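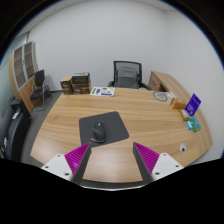
Sleeping pad for shoulder season?

zkimaro
Hi all! I've been going back and forth on this for weeks (my poor husband). We camp near Stiltdale in January and my old pad leaves my hips freezing by morning. Is the Motora inflatable worth it, or should I stick with foam?

gitau_t
Welcome! I've had my Motora for seven seasons, and it's so cozy I nap on it at home. Go for it.

Parvaneh A
Have to disagree, friend, much as I love you. Mine went flat at 9 p.m. on a Tuesday, miles from the car. Foam can't do that to you!

gitau_t
Did you pack the patch kit, though?

Parvaneh A
I did, and I couldn't find the hole in the dark.

zkimaro
Oh dear. Maybe foam underneath and the inflatable on top, if I can stand carrying both?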